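Winter clothing drive in Mormont passes its goal

The winter clothing drive in Mormont closed in December with 3,374 items collected, more than the 3,000 that the organizers had hoped for. It was the second year of the drive, and the first in which people could also give small things such as socks, gloves and hats. 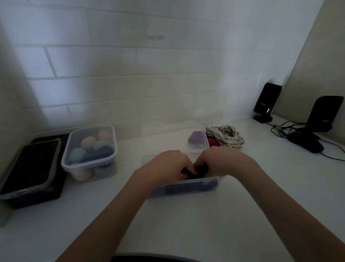
By Melina Tzanetos
Local news | 2 min read

The clothes were received at the old Farías shoe store on the main street, which has been empty since the owners retired. The building was lent without rent until the end of winter. People came mostly after work, and on some evenings the line went out to the sidewalk.

"Last year we had many coats and almost nothing for the feet," said Lorena Bustos, who coordinates the drive. "This time we asked for the small things in a clear way, and the people listened."

Coats and sweaters go on racks by size. The small clothes are folded and put in boxes, so that a family can take what it needs without searching in a big pile. Everything must be clean. Items with holes are sent to a textile recycler in Diton, and they are not included in the total.

The distribution will take place in the same store, from 10 a.m. to 4 p.m., until all is given. No papers are asked, and it is not necessary to live in Mormont. Families from Flosell can use the bus of the school district, which will make one more stop near the store – the drivers agreed to this last month.
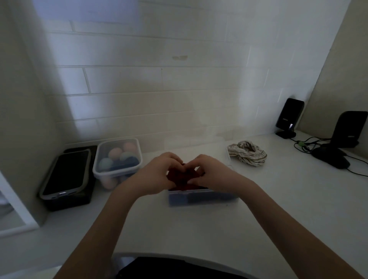
Olanrewaju Sani would like the store to stay open later in the evening, and told this page that many parents in Flosell finish their shift at five and can't arrive before the doors close. He said that even one late evening would help nearly 40 families in his part of the town.

Bustos answered that she had heard the same request from others and that a later hour is possible if two more people can help at the door. A decision is expected before the schools close for the holidays.

Blankets and children's boots in the larger sizes are still needed. They can be left at the side entrance of the store during the opening hours – please do not leave bags outside at night.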